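# Chapter 6: Threading Parts on a Rod

By now your arm can move to a point and stop there. Time to give it a real job! In this chapter you'll build the rod task in simulation first, on your own computer, and only then clear a corner of the workshop bench for the real thing.

The parts list is short: a yellow rod, gray blocks, one red cube and one blue cube. Celeste Vergara came up with it for the shared shop at Manmont, and it has been our favorite starter build ever since -- cheap, quick to reset, and surprisingly hard to get right.

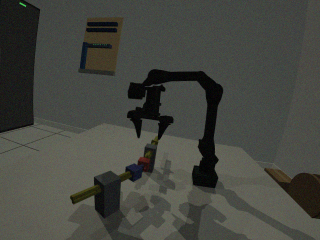

Start with the gripper open and pointing straight down. Keep 60 mm between the fingertips and the rod while you test your joint limits, and run the arm slowly. You'll want to speed it up. Wait until Section 6.3!

Two things to set before you go on:

- **Time step:** 200 steps per second
- **Log file:** save every joint angle, every run
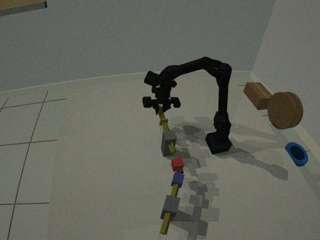

Your log is where the fun begins. Ivana Cisternas kept 82 runs from her first month, and reading them side by side taught her more about her elbow joint than any manual could. We'll open one of her files in Section 6.1 and plot it line by line.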